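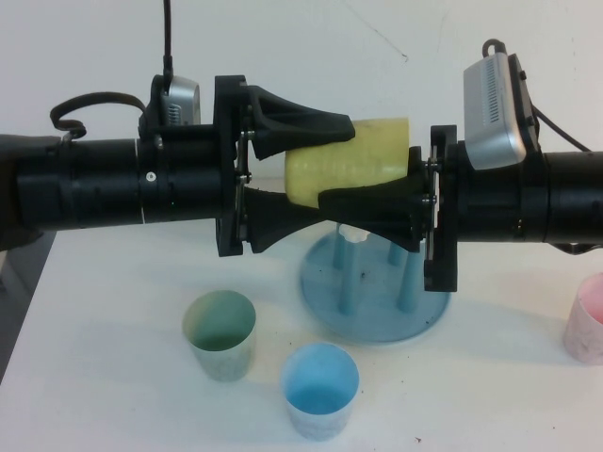
Foam Items and Work Tables - Inspection Checklist with Comments

Site: Wellik activity centre, Solheim room
Checked by: Kerstin Backlund
Date: 2024-10-14
Next full check: December

Answers are Yes, No, N/A or Watch. Watch means the item stays in use and is looked at again at the next check. Anything marked No comes out of the room the same day and goes on the shelf in the back store with a tag on it.

Section A. Foam rolls and cylinders

A1. Is each roll free of splits, tears and missing pieces?
Yes.
Comment: No splits found in any of the rolls, yellow or blue. One blue roll has a nick at the end that was already on the last sheet. It has not grown. Do not trim it level, as was done with the old grey one.

A2. Is the surface sound, with no crumbling when rubbed with a dry hand?
Yes.
Comment: Rubbed each roll over a dark cloth. A few specks from the blue ones, none from the yellow. The yellow foam has a slight texture to it and this is not wear.

A3. Are there creases?
Watch.
Comment: Pale yellow roll has faint creases. They are in the surface only and I could not get a fingernail into any of them. Faint creases are acceptable. A crease that opens when the roll is bent is a split and should be marked No under A1.

A4. Does the foam come back to shape after being squeezed?
Yes.
Comment: Press with the flat of the thumb, let go, look again after a slow breath. All passed. The blue rolls are slower than the yellow but they are a denser foam from Jikberg and were like that when they came.

A5. Is the colour even?
Watch.
Comment: One blue roll is paler along one side from standing in the window. Moved to the inner shelf. Fading is not a fault in itself but sunlight makes this foam brittle, so please put rolls back where the labels are and keep the sill clear.

A6. Any smell, damp or spotting?
No smell or spotting.
Comment: Bottom crate was slightly damp underneath. Dried it and put it back on battens. The rolls in it were dry.

A7. Is each roll marked with its store number?
No.
Comment: Two have lost their numbers. Marker pen does not stay on the yellow foam. I have asked the office whether we can use cloth tape on the end faces. Until then go by the list on the inside of the cupboard door. These two have stayed in the room, as the fault is in the labelling only.

Section B. Work tables

B1. Is the table top clean and free of sticky patches?
Yes.
Comment: White tops wiped before the check. Tape residue on the table nearest the sink came off with warm water and a plastic scraper. No metal scrapers on these tops, they leave grey lines that hold dirt.

B2. Is the top free of chips and raised edges that could cut foam or skin?
Watch.
Comment: Small chip on the front corner of the second table. Sanded smooth and rubbed with a cloth to see if it caught. It did not. Look at it again in December.

B3. Does the table stand level and without rocking?
Yes.
Comment: Adjusted one foot. The floor dips by the radiator, so if a table is moved there it will rock again. Put it back on its floor marks first before calling anybody out.

B4. Are the bolts under the top tight?
Yes.
Comment: Quarter turn on one, the rest were tight.

B5. Is there clear floor all round?
No at first, Yes after moving.
Comment: The house rule is 400 mm between a table and the wall. The end table had crept in closer than that. Pulled out and the marks renewed with fresh tape.

B6. Are cables kept off the floor where people walk?
Yes.
Comment: The extension lead by the door is in its cover strip. One end of the strip is lifting and needs new adhesive. Job passed to maintenance.

Section C. Cleaning

C1. Is the right cleaner in the room?
Yes.
Comment: Drinex, in the original bottle, with the label readable. An unlabelled spray bottle was found behind it. Emptied and thrown out. I do not know what was in it.

C2. Is the wipe-down mix made up as on the card?
Yes.
Comment: Our card says 2 ml to 500 ml of water. Made up fresh. The old measuring spoon is cracked and the syringe is now kept with the card instead.

C3. Is foam being wiped and not soaked?
Yes, from what I was told.
Comment: Damp cloth, wrung out well, then stand the roll on its end to dry. The soaked ones last winter took days and one went in the bin. Tables can have a wetter cloth, but dry the edges afterwards.

C4. Are cloths being changed?
Watch.
Comment: Cloths on the hook were clean but there were no spares in the drawer. More put in.

Section D. Storage

D1. Are rolls stored lying down with nothing on top?
No at first, Yes after moving.
Comment: A box of paper had been put on the blue rolls. It had been there long enough to leave a flat. Box moved to the bottom shelf. The flat had nearly gone by the time I finished the sheet, so A4 still stands as Yes.

D2. Are foam items away from heaters and lamps?
Yes.
Comment: The crate by the radiator holds wooden blocks only.

D3. Are sharp tools kept apart from foam?
Yes.
Comment: Scissors and craft knives are in the locked drawer. Key on the usual hook in the office - please sign it out, the last few lines in the book are blank.

D4. Is the cupboard door catch working?
Yes.
Comment: Stiff, but it holds.

Actions

1. Cloth tape for end faces, if the office agrees. Then renumber the two rolls. Kerstin.
2. Cover strip by the door, new adhesive. Maintenance.
3. Spare cloths to be added to the monthly order. Office.
4. Recheck creases on the pale yellow roll, chip on the second table and fading on the blue roll. December sheet.
5. Ask Jikberg if the yellow foam can still be ordered in the same size. The catalogue we have is an old one and the page for it is missing.

Notes for whoever does the next check

Do the foam before the tables. If you do the tables first you end up wiping them again. Use daylight if you can, as creases in the yellow foam hardly show under the ceiling lights. Turn each roll right round, ends included, and feel along it as well as looking.

The last sheet is in the green folder. Bring it with you, and copy across anything marked Watch even if it now looks fine.

Signed: Kerstin Backlund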